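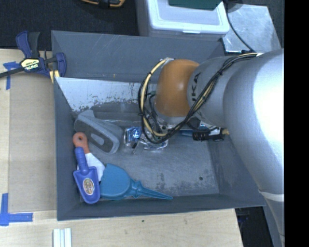
Session 3: Returns, Refunds, and the Customer Who Is Sometimes Right
Small Retail Management, evening section
Instructor: Marjan Nikzad

Last week we got through pricing and most of markdowns. I owe you the end of markdowns and will pay up in session 4. The quiz covers sessions 1 and 2 only, so please stop emailing me about it.

## Why stores take things back

The law usually makes a shop take back goods that are faulty or were sold under a false description. It mostly doesn't make a shop take back a perfectly good lamp because the buyer's sister hated it. Shops do that on their own, and have for a long time, and they complain about it constantly.

A generous return policy is a sales tool. It lowers the risk of buying, so people buy more, and buy sooner. Some of what they buy comes back. The question for the owner is whether the extra sales cover the cost of the returns. Most owners I've met answer this with a feeling in the stomach. We're going to use arithmetic, which is duller but keeps better records.

## What a return costs

Students always write down "the refund" and put the pen away. The refund is the easy part. Also count:

- Staff time at the counter, plus the time of everyone in line behind
- Checking the item, cleaning it, finding the box, finding the other half of the box
- Card fees that don't come back to you
- The markdown, if it can't go back on the shelf at full price
- Freight, if the supplier will take it, and the phone call to find out that the supplier won't

**Worked problem.** The Talham store sells a coat for $300. It paid $180. The coat comes back after two weeks with a broken zipper pull. The repair costs $8, handling comes to $14, and the coat goes back out at $240.

Gross margin as planned: 300 − 180 = $120
Gross margin after the return: 240 − 180 − 8 − 14 = $38

So the store still made money, if the second buyer keeps the coat. Half of last year's class stopped at 240 − 180 and reported $60. They'd forgotten that somebody has to hold the zipper.

## Three kinds of policy

**Open door.** Anything, any time, no receipt. Lovely reputation. Also attracts the gentleman with the eight-year-old toaster.

**Window.** Full refund up to a set number of days, store credit after that. This is what most of you will end up running. Note that a longer window doesn't always bring more returns. Give people a week and they keep the bag by the door; give them three months and the bag goes in the closet, where it becomes theirs by default.

**All sales final.** Legal in many places if it's posted clearly, and it suits clearance goods. Posting it behind the ficus doesn't count as clearly. Check your state's rules before you print the sign — some states are quite specific about it.

## Case: Begović Housewares

Read the case in your packet before class. The short version: Azra Vukadinović inherits the shop, finds a drawer of handwritten credit slips with no dates on them, and has to decide which ones to honor. Her manager, Ignacio Ulloa, wants to honor all of them until July and then stop. Her accountant would like to lie down.

Things to argue about:

1. What does the shop owe, and to whom, if a slip has no name on it?
2. Ulloa's cutoff is easy to explain at the counter. What does it cost compared with going slip by slip?
3. Some 2 in 3 slips are for small amounts. Does that change your answer, or only your mood?
4. Write the sign. Two sentences, no capital letters for emphasis.

Number 4 is the hard one. Prapai Srisuk's group managed it last term in nineteen words and I've been insufferable about it since.

## For next time

Bring a return policy from a store you use, on paper. Work out the coat problem again with a $40 repair, and say at what repair cost you'd rather just throw the thing out. Emiliano Marín has the reserve copy of the reading until Tuesday. Be nice to him and he may share.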